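March, Drildale room, handheld gripper pair

Picked up the pair from Siiri Vaher at 9:40. Her note on the bag said "left one sticky, right one loses tracking." Both true.

Left gripper first. Jaw travel was fine by hand but hung up near closed. Took the two screws out of the cover and found the slide packed with gray dust and a bit of carpet fiber. Brushed it out, wiped the rail with a dry cloth, put back one small drop of the light oil. No grease this time - the grease is what the dust was sticking to. Opened and closed it 22 times on the bench and it stopped hanging up after the fourth or fifth.

Encoder on the left reads 377 fully open and 3092 fully closed. Wrote both into the config file. The old closed value was from before the fingers were reprinted, so any width numbers from last week are off and should be redone from the raw counts.

Right gripper: tracking dropped whenever the wrist turned past a certain point. I thought it was the marker plate, so I checked that first. Plate is flat, dots are clean, but one of the mounting screws was half a turn loose. Tightened it with a dab of the blue threadlocker. Redid the plate-to-jaw offset afterward. Anyone who touches that screw has to redo the offset too.

Then set up at the small square table with the bin and the round cup and ran the pick and place routine with both hands.

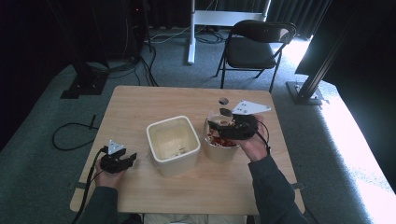 Cable on the right one still bothers me. If it gets pulled tight it tugs the hand back at the end of a reach, and if it's too slack it catches on the knuckles. I settled on one loose loop with a hook-and-loop tie on the forearm. Left cable goes straight down past the table edge and I left it alone.

Log for run 585 saved under Rajan, same folder as the others. Three tracking gaps on the right side, all under a second. Before the screw was tightened it was dropping out on almost every reach. None on the left.

Still to do:
Order spare finger pads from Plondent, we have one set left.
Tidy the cables on the floor by the stands before someone catches a foot.
Ask Bendetthorpe if their pair shows the same closed count after a finger swap.
Print a second large marker plate. The small one on the left has been fine but I'd like a matching spare for the right.

Siiri has the pair from 2:00 on. Told her about the new config, she needs to pull it before starting.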